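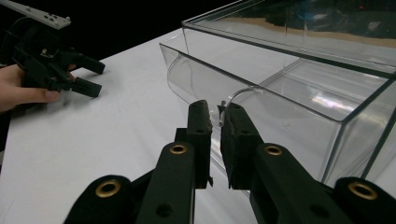 第四章 透明容器的夹取与搬移（手持双夹爪示教）

在您翻到这一章之前，想必已经用布块、纸盒和木勺练过手了。恭喜您，最枯燥的部分过去了！接下来要练的是透明亚克力盒，也是Hetix手册的读者来信里问得最多的一类物件。厨房里的米盒、抽屉里的收纳盒、车间里装小零件的料盒，看上去再普通不过，人伸手一拿就走，可换成机器，常常连盒边在哪里都拿不准。

先说句实在话，免得您期望太高。常有用户问我们：机器到底能不能做家务了？我们的回答是，能做一些，做得慢，而且很挑地方。桌面干净、光线均匀、盒子摆得端正的时候，Budura程序已经能把空盒从桌子一边挪到另一边；可要是盒子里装了半盒豆子，旁边再堆几只碗，就还得请您自己动手。本章教您录制的示教动作，正是为了让它慢慢补上这一课。

4.1 开始之前

请准备以下物品：
左右手持夹爪各一只，指垫完好。
透明亚克力盒一只，空盒，外表面擦净。
哑光浅色桌面一张，台面上不放别的东西。
计时器一只（手机上的也行）。

注意：指垫表面略有磨痕属于正常现象，不影响使用。如果垫片边缘翘起，或者用指甲能刮下碎屑，请按第七章的方法更换后再继续。

注意：有的读者喜欢在盒子下面垫一块绒布，觉得这样稳当。我们理解这份细心，不过绒布会跟着盒子一起走，录出来的动作没法用，还是请您撤掉。

4.2 检查夹爪

1. 把夹爪平放，查看连杆上的铜色衬套。衬套应与黑色连杆表面贴合，没有歪斜。
2. 缓慢开合两指，手感应当顺滑。如有卡顿，先清理转轴处的灰尘，不要加油。
3. 合拢两指，对着光看指垫之间的缝隙。缝隙应当上下一致。上宽下窄时，请回到2.3节重新校正。
4. 两只夹爪都检查完毕后，在Odoi软件里新建一条记录，名称随您喜欢，只是请不要用空格。

4.3 夹住盒边

5. 将亚克力盒放在桌面一侧，给另一只夹爪留出活动的地方。
6. 一手持一只夹爪，先让两只都离盒子远一些，停稳，再按“开始”。
7. 主夹爪张开，从正面慢慢靠近盒边。快要碰到的时候再慢一点，比您觉得合适的速度还要慢一点。
8. 让薄薄的盒边落进两指中间，然后合拢。力道以盒边不滑动为准，听到塑料发出“咔”的一声就说明夹得太紧了。
9. 夹住以后停两秒。这两秒请千万别省，程序要靠它分辨“已经夹住”和“还在靠近”。
10. 另一只夹爪此时可以悬在桌面上方等候，指尖朝向盒子，不要碰到盒壁。

小心：亚克力边缘如有崩口，会划伤指垫，也会划伤您的手。发现崩口请换一只盒子。

小心：转角带弧度的地方不适合作为夹取点。弧面受力后容易打滑，盒子会突然弹开。请选平直的一段边。

4.4 搬移与放下

11. 需要双手搬移时，用第二只夹爪夹住对侧盒边，同样停两秒。
12. 两手同时抬起，离开桌面一点点就够了，抬得太高反而容易倾斜。
13. 平移到目标位置，先放低，等盒底完全贴住桌面，再松开夹爪。
14. 两只夹爪退回起始位置，按“结束”。

整套动作做一遍，新手一般要36秒，熟练以后会快许多，不过我们并不鼓励您追求速度。急急忙忙录下的动作，机器学了去，也是一副急急忙忙的样子，到头来还得重新教它。

4.5 录多少次才够

单一款式的盒子，建议至少录300次，分几天完成，每天换一换盒子的朝向。如果您打算让它应付不同大小、不同厚度的盒子，那就要准备2,000次了。听起来吓人，请别灰心！Mesinari工坊的Silvia Machala用的是每天早饭后录一小会儿的办法，她来信说，录到第368次的时候，程序头一回在傍晚的灯光下也找准了盒边，她高兴得把咖啡都忘在了炉子上。

您的进度和她的未必一样，跟光线、桌子、盒子都有关系。建议在记录表里写上当天的天气和开了哪几盏灯，日后查问题的时候会感谢自己的。

4.6 常见问题

程序总是夹在盒边前面的空气里。
多半是反光造成的。透明壁会映出白色桌面，程序便把倒影当成了边缘。请把灯移到侧面，或者拉上窗帘再试。

程序夹住了盒子，却推着它走。
检查第9步的停顿是否录得太短。另外请看看您自己在示教时有没有不知不觉往前送的习惯，很多人都有，我也有。

能不能在盒边贴一条彩色胶带？
初学阶段可以贴，成功率会好看不少。只是往后要一条一条撕掉重录，所以请您自己权衡。

能不能让它独自收拾厨房？
目前还不行。程序运行时请务必有人在旁边，手放在够得着停止键的地方，玻璃器皿和热锅请先收走。带盖的盒子和叠放的盒子，我们计划在十月的更新里加入，届时会另附一章。

本章修订日期：2019年8月23日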